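Cahier d'atelier – marbrure à la cuve
2023-09-01

Reprise après la coupure de l'été, et comme toujours j'ai passé la première heure à retrouver mes affaires. Le peigne fin était dans le tiroir des plioirs, allez savoir. Le bain de carraghénane préparé hier soir avait bien reposé ; j'ai écumé avec des bandes de papier journal jusqu'à ce que la surface ne laisse plus de traînée, puis j'ai essayé une goutte d'ocre au bord. Elle s'est étalée en rond bien net, grande comme une soucoupe, et j'ai poussé un petit soupir de contentement.

But du jour : retrouver le fond veiné clair des gardes que Melur avait réussies en mai et dont il ne reste qu'une chute punaisée au-dessus de l'évier. Il avait noté la recette au crayon, à moitié effacée par les éclaboussures, et je lis tantôt « fiel 2 gouttes », tantôt « fiel 7 gouttes ». J'ai commencé par 2, par prudence.

Feuilles 1 à 6 : papier Unine, aluné au pinceau large, séché sous poids. Le pêche tient bien, l'orange file un peu au rinçage. Le gris, lui, refuse de s'ouvrir et fait de vilains petits grains sur le bord gauche de la cuve, toujours au même endroit. Peut-être un courant d'air de la fenêtre, peut-être un reste de savon. J'ai rincé la cuve, recommencé, mêmes grains. J'ai changé le gris Lumenta pour l'ancien flacon et tout est rentré dans l'ordre – à refaire tout de même avec un flacon neuf avant d'accuser qui que ce soit.

Feuilles 7 à 12 : même bain, fiel monté d'une goutte dans l'orange seulement. Les veines s'affinent et se rejoignent joliment, on approche vraiment de la chute de mai. La 33 et la 34 de l'ancienne série restent quand même plus douces, avec ce blanc laiteux entre les couleurs que je n'obtiens pas encore. Melur, si tu passes par ici, dis-moi si tu avais mis du blanc dans la cuve ou si tu laissais simplement respirer le papier !

Pour les commandes : il reste de quoi couvrir les carnets Gevano, pas davantage. Recommander de l'alun.

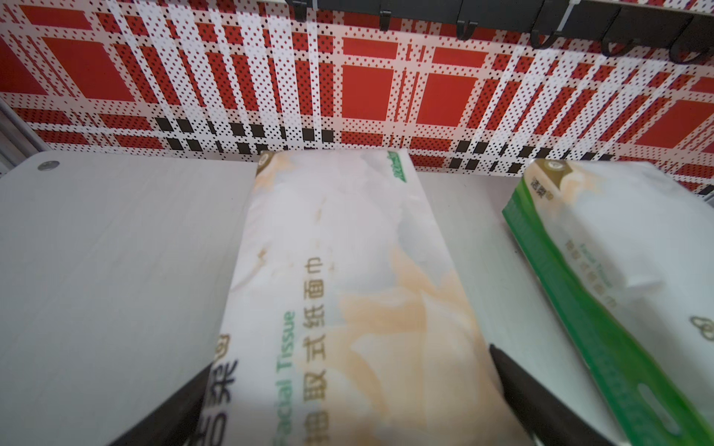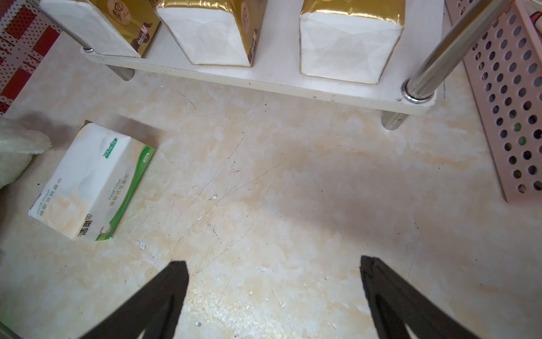 Veines pêche et orange doux sur le paquet de mouchoirs, beige et orange clair sur le carrelage crème.

Natália Machala
Responsable de l'atelier de marbrure

Je garde ces deux gammes pour la prochaine cuve. Celle du paquet me plaît surtout pour ses quelques traînées de gris clair, très légères, que j'aimerais essayer en dernier, au pinceau presque sec. Pour le carrelage, partir du beige et ne poser l'orange qu'après.

Les feuilles 7 à 12 sont sur le fil du fond, ne pas les mettre sous presse avant que je les aie regardées.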